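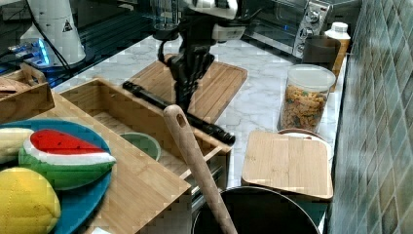 Clivia won't bloom, only makes leaves

Posted in Bulbs and Perennials, 12/7/22

I bought an orange clivia from Ruker Nursery when it had one flower stalk on it. It has had plenty of new leaves and two offsets but not one bloom since, and this will be the third winter. It is in an 8 inch clay pot on the floor of my dining room, near an east window. The room stays at 68 to 70 day and night. I water once a week all year and give it a half-strength liquid feed when I remember. Leaves are dark green and a few of the old ones have brown tips. Should I move it to a bigger pot, or take the offsets off? I have read both and also the opposite of both.

mossyfence

Leave it in the pot. They bloom better crowded. Mine is bursting its pot and flowers every year.

brondell_road

I don't think the pot is your trouble. A clivia that puts out that much leaf is healthy, it just isn't getting a rest. They need a cool, dry spell in winter to set a flower stalk, and a dining room at 70 degrees with weekly water doesn't give them one.

What I do: stop feeding in early fall and move the plant to the coolest bright room in the house. Mine goes in the back entry, which runs between 45 and 55. No frost, it will turn the leaves to mush. Leave it there 7 or 8 weeks and give it hardly any water, maybe a cup once a month if the leaves start to look limp. If you move yours now you can keep it there through the end of January. Then bring it back to the warm room, but don't go back to full watering until you can see the stalk coming up between the leaves and it is a good 6 inches tall. If you water heavily too soon the flowers can open down in the leaves and never get up where you can see them.

East window is fine. Keep it out of strong afternoon sun, the leaves scorch and the marks don't go away.

As for the offsets, I would leave them on until after it blooms. They can come off when they have four or five leaves and some roots of their own. Small ones taken too early sulk for a long time. The brown tips on old leaves I wouldn't worry about - every clivia I have owned does that.

Vermeulen_Lane

Agree with the cool rest. One thing to add, check that the drain hole isn't plugged. The roots are fat and they will grow right into it, and then water sits in the bottom and they rot. I lost a yellow one that way, a division from the plant sale at Clustis Gardens, and I had waited a long time to get a yellow.

Also wear gloves when you do divide it. The sap makes me itch. And keep the berries away from the dog if you ever get any.

tworowsofbeans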